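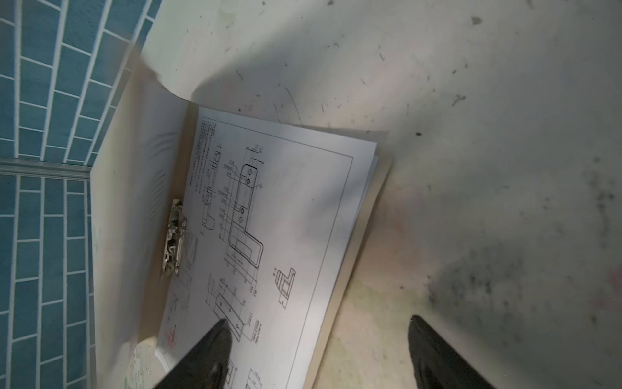
Drawing packet on its clipboard, L-bracket sheet on top.

To: shopfloor-talk list
Date: Thursday, December 7, 2023
Subject: Re: Paper travelers and the new cell

An earlier message said:

> We are a job shop, 23 people, mostly sheet metal and light machining. Management
> has signed for a robot cell to do part handling and packet handling, meaning it
> moves the blanks and also the paperwork that goes with them. The salesman tells
> us it will "free people up for higher-value tasks." I have been freed up for
> higher-value tasks twice in my career and both times I ended up sweeping.
>
> My questions for anyone who has lived with one of these:
>
> 1. Did you keep paper drawings, or did the robot force you onto screens?
> 2. Who ended up minding it, and did that person get paid for it?
> 3. Did anybody lose hours?
>
> Our supervisor says the answers are "no," "everybody" and "of course not," in
> that order, which is why I'm asking strangers.

I'll take these in order, with the warning that I work at one plant, on brackets, and my views on anything larger than a bracket should be discounted.

We're at Mapplebeck, the smaller of the two Drondala plants. There are 51 of us across both shifts. The cell went live in July. It came from Stastum, and the scheduling software on top of it is Stetetti, which the day shift pronounces three different ways depending on how the morning is going.

Paper or screens. We kept paper. The plan was to drop it. There was a memo with a leaf on it. Then somebody worked out what it would cost to put a decent tablet at every press brake, with a case that would survive a press brake operator, and the leaf was not mentioned again. So the robot handles clipboards. The attached photo is one of ours: an ordinary bracket, long leg with four holes in it, short foot at the bottom, a side view, a little isometric for those of us who need convincing that it's a solid object. The notes are up in the corner in the type size drafting always uses for the things that matter.

Paper turns out to be a worse customer for a robot than steel. A blank is flat and stays where you put it. The top sheet of a packet has ideas of its own. It curls, it picks up grease, it gets stained and folded, and the clip gets tired. In the first two weeks the cell stopped more often over paperwork than over parts. I will admit some of us enjoyed this more than was professional.

What changed for people is that we had to become neat. For years a packet could travel through the shop with a coffee ring on it, the revision corrected in red pen and the third page upside down, and it would arrive fine, because everyone who touched it could read around the damage. Now there's a packet standard. It's a page and a half long. It says which edge the clip goes on, how many sheets a board may hold and what to do about curl (swap the sheet, don't flatten it with your forearm). A human being could have asked for all this at any time in the last 20-odd years and would have been told to mind their own business.

The red pen is the part I'd warn you about. Half of what we know about our brackets lived in handwriting. Somebody would note that the bend comes out a hair open on the heavier stock, or that the customer doesn't care about one of the holes, and the note rode along on the packet until the packet fell apart. Once packets were being reprinted clean for the cell, the notes went in the recycling. We made a run of roughly 300 brackets exactly to the print before anyone remembered we hadn't been making them exactly to the print for years. They were beautiful. They did not fit.

So before your cell goes live, pull every marked-up drawing in the building and get the marks into the revision. Do it on the clock. Ours got done afterward, by the people who could still remember, with a certain amount of sighing from engineering.

Who minds it. Officially, the cell lead on each shift. In practice, whoever is standing closest when the light goes amber, and for the first couple of months that was the nearest brake operator, who also had a quota. We took it up at the safety meeting and then, when that went nowhere, at the other kind of meeting. There is now a cell tender rate. It isn't much over the brake rate but it exists, it's written down, and the tender doesn't carry a production number while tending. If you get one thing in writing, get that one. "Everybody" minding it means the person with the softest heart minds it.

Make them train more than one person per shift, too. We started with 2 trained people in the whole plant and they took their vacations in the same week, as anyone could have predicted who had ever seen a calendar.

Hours. No layoffs. I want to be fair about that. What we lost was overtime, and the material handler job on nights, which was not refilled after a retirement. On paper that's zero jobs. On nights it's one fewer person to talk to, and the handler was also the one who knew where everything was. The cell knows where everything is as long as everything is where the cell put it.

Some of it is better, and I'd feel cheap leaving that out. My back is better. The job starts on time because the packet is already there, right way up. New hires can find the drawing they need without having to be on speaking terms with anyone. And I no longer walk the length of the building to find a clipboard that turned out to be under somebody's lunch – I do miss the walk, though, more than I expected.

As for higher-value tasks, I've been assigned two so far. One was helping write the packet standard. The other involved a broom, so your experience appears to be typical.

If you want a copy of the packet standard, write to me off list. I'll have to ask before I send it, but I expect they'll be flattered.

– Brake operator, days, Mapplebeck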